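Skalport 2 review: two arms, one timeline and a lot less swearing

I've been putting off writing this one up because I wanted to give Skalport a proper go first. It's control software for small two-armed setups like mine: you plug in your arms and your cameras, teach it a handful of moves, and it works out how to get both grippers where you want them without clouting each other. Version 2 came out in February and I've had it on my bench machine ever since, mostly in the evenings with a mug of tea going cold next to the keyboard.

I came to it from Flanura, which is free and which I still like a lot, but Flanura treats two arms as two separate robots that happen to be neighbours. You end up writing all the "wait for the other one" bits yourself. Skalport puts both arms on one timeline, so you drag a block for the left, a block for the right, and draw a line between them if one has to finish first. I know that sounds like a small thing. It has saved me hours!

My test job is a mean one: padlocks, with cable and corrugated hose lying on the same tabletop. Brass is a pain for cameras, black things on a grey marble pattern aren't much better, and the grippers have to work nose to nose in the middle where there's hardly any room.

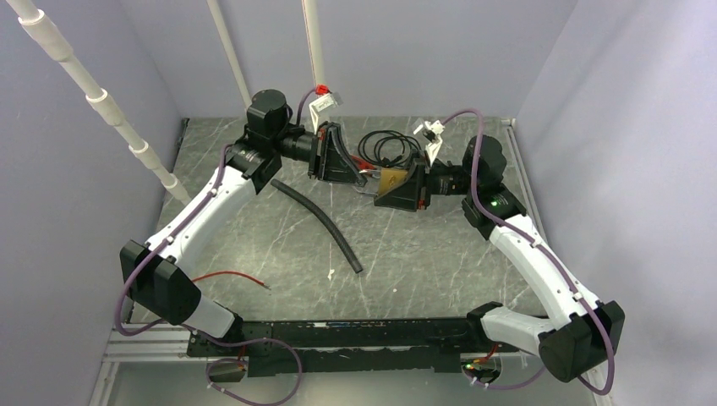 Setting it up

The installer is fine. It's a big download and it wanted a restart I didn't think it needed, but it found both arms straight away and even got left and right the correct way round (Flanura never has, not once). Calibrating the cameras is a guided thing where you move each arm to a set of poses and press the space bar. Do the wrist cameras last. The manual says any order will do, but I got a much better match when the fixed camera was already sorted.

Where I came unstuck was the walls. You have to tell the planner where they are, and the box-drawing tool is fiddly, with handles so tiny I kept grabbing the wrong one. I typed the numbers in by hand in the end. Please, Skalport people, bigger handles.

Finding things and picking them up

The object finder is the bit I was most curious about. You show it an item from a few sides, it builds a rough model, and after that it looks for the item in every camera view. I ran 116 picks with a mixed lot of padlocks and it got 91 of them first time, which I'm really pleased with considering how awkward they are. Most of the misses were keys. If there's a bunch dangling, the finder sometimes decides the keys are part of the lock and puts the grasp point somewhere daft.

You can fix that by painting a "don't grab" patch on the model, and once I'd done it for the ones with keys still in, the planner started coming in from the body end instead. The wrist view is lovely for checking this sort of thing, by the way. It opens in its own window and you can scrub back through a run and see exactly what the gripper was up against.

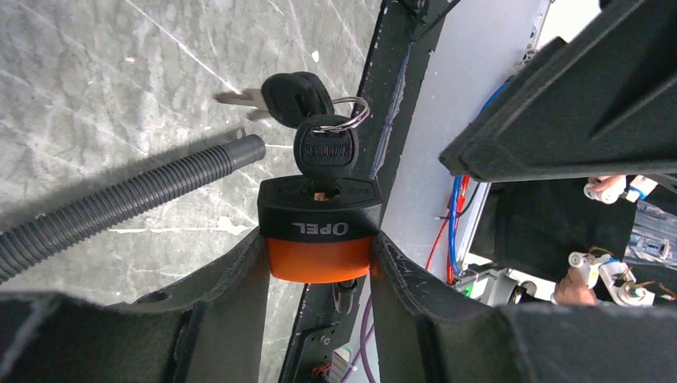 The replay also keeps the planned path on top of the camera picture as a thin line, so when a grasp goes wonky you can tell whether the plan was bad or the arm just didn't follow it. I'd pay for that feature on its own. My only grumble is that long recordings eat the disk, and the setting to thin them out is buried three menus down under "Housekeeping", of all places.

Speed is decent. Planning for both arms together has a noticeable pause before the first move and then it's quick. There's a slider for how cautious it should be, from 0 to 100, and I've settled on 85. Any lower and it starts skimming past the hose closer than I can bear to watch.

The price and the rest

It's a yearly licence, which I don't love, and the add-on for Ngata force sensing costs extra. I tried the add-on during the trial and didn't keep it. Help is mostly the Flenilcombe forum, where people are friendly and answers turn up by teatime if you post in the morning. The official manual still has screenshots from the old version all through the chapter on grasping, so expect to hunt for a few buttons.

If you've only got one arm, stick with Flanura and save your money. For two arms sharing a table I'm keeping Skalport, and I've already renewed.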